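サポート窓口 お問い合わせ履歴
件名:ベッドのシーツが一晩で寄ってしまい、しわが取れない件
状態:対応中(お客様の返信待ち)
品名:Selton ボックスシーツ(オフホワイト)
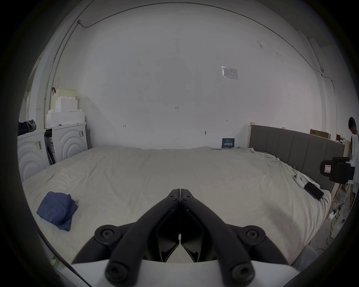 お客様からの最初のお便り
いつもお世話になっております。先日Pritardの通販でSeltonのボックスシーツを買った者です。肌ざわりはとても気に入っていて、夏の終わりの寝苦しい夜もさらっと眠れてありがたいのですが、困っているのは、どれだけきれいに張っても翌朝には真ん中に生地が集まってしまうことです。張り直して仕事に出て、帰ってくるとまた気になって張り直す、というのをここ数日ずっと繰り返しております。ご覧のとおり全体にしわが寄っていて、紺色の布をたたんで置いたり、スマートフォンをちょっと置いたりするだけでも、なんだか落ち着かない見た目になってしまいます。ヘッドボードはグレーの布張りで縦にステッチの入ったもの、こちらは気に入って選んだので、なおさらシーツのだらしなさが目立つようで残念でなりません。まだ部屋の片づけが途中で、ベッドの横に大きな箱が残ったままなのはお恥ずかしいのですが、これが片づいたらすっきりした寝室にしたいと思っているところです。洗い方が悪いのか、サイズを間違えたのか、教えていただけますでしょうか。

担当より 1回目の返信(2025年9月12日)
このたびはSeltonのシーツをお使いいただき、また、とても丁寧に状況をお知らせくださいまして、ありがとうございます。担当のIsla Urquhartと申します。毎日張り直していらっしゃるとのこと、お仕事のある日にそれは本当におつらいですね。肌ざわりを気に入っていただけたのは何よりうれしいです。
いくつか確かめさせてください。まずマットレスの厚みはどのくらいでしょうか。お手元のシーツはマチが浅めのタイプですので、厚いマットレスですと四隅が浮きやすくなります。それから、マットレスの上に敷きパッドやプロテクターをお使いでしたら、その種類もお聞かせください。裏がつるつるしたものですと、シーツと一緒に少しずつ動いてしまうことがございます。
お返事をいただくまでのあいだ、よろしければ次の順番で張ってみてください。頭側の角を一つかけたら、隣の角ではなく対角の足側へ。それから残りの二つをかけて、最後に長い辺のゴムをマットレスの下まで10センチほど手で送り込みます。ベッドの上のものは、いったん全部よけてからのほうがずっと楽です。

お客様より
ご親切にありがとうございます。対角から張るというのは初めて知りました! さっそくやってみたところ、張った直後は見違えるようで、うれしくて家族を呼んでしまいました。ただ、やはり朝になると足側の角が一つだけ外れております。マットレスは測ってみたらけっこう厚くて、タグにはUmgateとありました。買ったのは3月で、そのときにSavchukの敷きパッドも一緒に買い、その上からシーツをかけています。パッドの裏は、言われてみればたしかにすべすべしています。洗濯は普通コースで、乾燥機も使いました。温度は覚えておりません。

担当より 2回目の返信
さっそくお試しいただき、ありがとうございます。ご家族をお呼びになったというくだり、こちらの席でも思わず笑顔になりました。
足側の角だけが外れるとのことですので、縫製よりもマチの深さが足りていない可能性が高いと考えております。パッドの分だけ厚みが増していますから、今夜はパッドを外してシーツだけで一晩お休みになってみてください。それで外れなければ、パッドを戻し、市販のシーツ留めのゴムを足側の2か所につけていただくと、かなり違うはずです。
お洗濯につきましては、乾燥機の熱で綿が少し縮んでいるかもしれません。次回からは低温にするか、半乾きで取り出して、ご面倒でも四隅を軽く引っぱってから干していただけると、しわもずいぶん伸びます。アイロンまでは必要ございませんので、どうぞご安心ください。
それでも外れるようでしたら、マチの深いタイプへの交換を承ります。ご購入から90日以内でしたら、お洗濯済みでもかまいません。差額は3,000円になりますが、現品を先にお送りいただく必要はなく、新しいものが届いてから同じ箱で返送していただければ結構です。

社内メモ
パッドなしの結果待ち。外れた場合は深マチのオフホワイトを取り置きで手配。在庫は倉庫に確認済み。商品ページの厚みの表記が見つけにくいというご意見がほかの方からも来ているので、ページ担当にも転送しておきました。次の連絡はお客様のお返事を受けてIslaから。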